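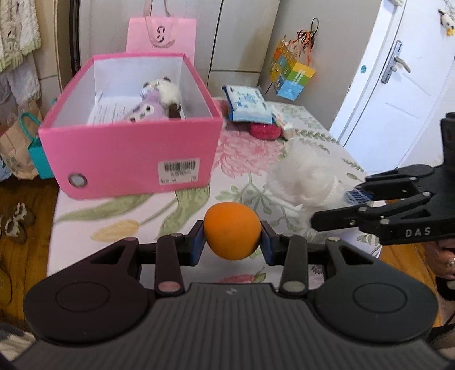

The floral bedspread, still going.

Quick one tonight, laundry is running. Finally sorted the linen closet on Tuesday after putting it off all February. Four shelves, fourteen pillowcases, and only 2 of them match. How.

Kept the flowered spread. Pink flowers, a bit loud, don't care. My sister wants me to get one of those plain gray ones from Fostell and I looked, I did, but up to 4 weeks for delivery and you can't even feel the fabric first. No thanks.

Old towels went to the shelter. They take the ratty ones too, just call ahead. Sheets with holes are now rags, under the sink. The fitted ones I still can't fold so they're rolled up and stuffed in teh back.

Next up is the hall closet. Coats, boots, a vacuum that only works on one setting. Maybe this weekend, maybe not. Dryer's buzzing, gotta go.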